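Cundgate Public Library District
Minutes of the Regular Meeting of the Board of Trustees
Feb 11, 2020

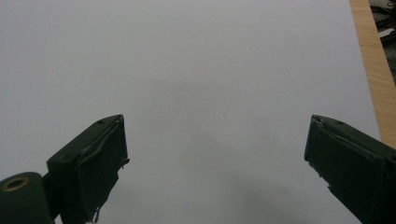
Call to Order
The meeting was called to order by the President at the Trevaskis Branch. A quorum was present. The minutes of the December meeting were approved as submitted.

Circulation Report
The Director reported 3,364 items checked out in the month, including 1,244 from the children's collection. New cards were issued to 234 residents. Large print titles remain in heavy demand at the Nallenier Branch, and the Director was asked to bring a proposal for a larger standing order.

Late Fees
The Board resumed discussion of late fees on children's materials. One trustee favored ending the fees outright; another asked that replacement charges for lost items stay in place. A motion to end late fees on children's materials, with replacement charges unchanged, was seconded and carried, 2 opposed.

Catalog Software
The agreement with Danis for the shared catalog is up for renewal. Staff noted that holds placed at one branch are sometimes listed under the other — a fault reported to the vendor and still open. Action on the renewal was tabled until a written reply is received.

Public Comment
A resident of Nallenier asked that the branch stay open one evening a week. The matter was referred to the Director, who will report on staffing at the next regular meeting.

Adjournment
There being no further business, a motion to adjourn was made, seconded and carried.

Respectfully submitted,
Secretary to the Board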